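Notham Community Help
Home > Appliances and Gadgets > Robots and automation

Can a robot do the small kitchen chores yet, or should I stop reading about it?

Asked 7 June 2024 | Viewed 1187 times | 3 answers

I run the office side of a small upholstery shop in Monden. There are 11 of us and one kitchen, and the kitchen is where goodwill goes to die. The microwave gets wiped down when it starts to smell, the coffee machine gets emptied by whoever loses the staring contest, and the dishwasher is a storage cabinet that happens to be plumbed in.

We had a rota. It was laminated. It is now behind the fridge.

My boss came back from a trade show in February convinced that we are a year away from a robot that does all this, and has asked me to "look into it," which means I will be looking into it until one of us retires. I have watched a lot of videos. In every one of them a machine folds a towel or puts a cup on a shelf, there is music, and then it ends before the second towel.

So, for people who know more than I do:

1. Is there anything on sale today that would open a microwave, take out somebody's forgotten soup, and wipe the inside? I don't care if it's slow.

2. If not, is it the hands, the brains, or the money?

3. He also wants to know about the shop floor. We have a lot of sweeping, a lot of carrying bolts of fabric from the rack to the cutting table, and a lot of picking staples out of old chair frames. Any of that?

I'd like an answer I can forward. Please keep the swearing to a minimum, he's touchy about this.

3 answers

Answer 1 (marked helpful by 16 people)

Short version to forward: no for the kitchen, partly yes for the floor, and the staples will still be a human being with a pair of pliers when your boss's grandchildren run the place.

Long version. I spent a good part of my working life putting arms into factories, mostly packing and a bit of welding, and I now get asked your question at every family dinner. An industrial arm is wonderful at doing one thing to one object in one spot. Bolt it down, build a fixture so the part always turns up in the same place, put a fence around it, and it will outwork all of us and never once leave a spoon in the sink. Your kitchen is the reverse of that. The cups move. The soup moves. The soup is in a different tub every time, sometimes with a lid, sometimes with a lid that only looks like it's on.

Take your microwave. Some doors want a button pushed and some want a pull. If it's a pull, the door swings on an arc, so the arm has to follow the arc without dragging the whole oven along the counter. A person does that while talking on the phone. A robot can be taught to do it, I've seen it done well, but teaching it yours doesn't mean it can do the one in the next building. Then the tub: is it hot, is it full, is it going to buckle when squeezed. Then the wiping, which sounds like the easy part and isn't. You have to press hard enough to shift the cheese and not so hard that you bend something, inside a box, with your elbow in the way. And then somebody has to rinse the cloth.

So to your second question, it's all three, but if you made me rank them I'd put the brains first and the hands a close second. The money gets better every year. Touch doesn't improve at anything like the same speed. Two-fingered grippers are sturdy and cheap to fix and are about as good at handling a wet dishcloth as you would be in oven mitts.

For the shop floor:

Sweeping – yes. Buy a floor-cleaning robot meant for workshops, not a living room one, and pick up the big scraps first. Long threads will wrap themselves around the brushes and you'll be cutting them out with a seam ripper, but you own seam rippers.

Carrying bolts – maybe. A cart that drives itself from A to B is a real product and works fine on a flat floor with clear aisles. Something still has to load the bolt onto the cart and take it off again. In a shop your size that something is the same person who'd have carried it.

Staples – no. Every old chair is a new puzzle and half the staples are under paint.

Answer 2 (marked helpful by 2 people)

just get a roomba and a sign

Comment from the person asking: We have a sign. We have several signs. I think the signs are breeding.

Answer 3 (marked helpful by 11 people)

I'd go along with most of the first answer but I'm a bit more cheerful than that, possibly because I've never had to commission anything.

I do facilities for Balaskas, a serviced office building with more kitchenettes than sense, and I got talked into a day course on this called Prirnum. The name stands for something, I lost the handout. The useful bit was that they stopped asking "can a robot do this" and made us write down each chore as a string of tiny jobs. Cleaning a microwave came out at a whole page. Find the handle. Get a grip on the handle. Open it far enough. Notice that there's something in there. Decide whether it's lunch or an abandoned lunch, which we never settled among the humans.
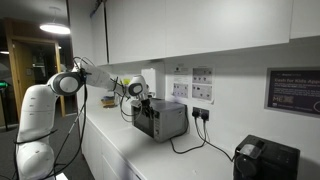 Once it's on paper you can see which lines a machine can already manage on a decent day. Reaching for a door and opening it, fine, plenty of labs do that. Moving a mug from here to there, fine. It's the lines where you have to judge something that wreck the list. Is this clean? Is this milk off? Did that cable just get caught on the handle of the kettle?

The other thing I took home is reach. If you do ever trial one, look at your counter before you look at the brochure. Ours are full of cords and the sort of appliances that arrive with a new hire and never leave. There's a wall cabinet over everything, so an arm coming in from above has to duck, and an arm coming in from the front stands exactly where people want to stand at ten in the morning. Work out where it would park. Then work out who moves it when the inspector comes.

On money, I was quoted 446 a month to rent one of the simpler floor machines, service included, and that one I did sign for. It does the corridors at night and gets stuck under the same bench about once a week – I've started leaving the bench where it is out of respect. For the arm-and-gripper kind, the salesman wouldn't give me a monthly figure over the phone, so I took that as the figure.

What I'd tell your boss: spend on a floor robot now, ask again about the kitchen in a few years, and in the meantime pay somebody for an extra hour of cleaning. They can do the soup, they bring their own cloth, and you won't need to train them on the door.

Comment from the person asking: Forwarded both long ones. He has replied "so a year then?"

Comment on Answer 3: Which floor machine did you get? We have the same bench problem but with a radiator.

Comment on Answer 3: Would have to look at the label, it's out on the second floor at the moment. Radiators are worse, it thinks they're doors.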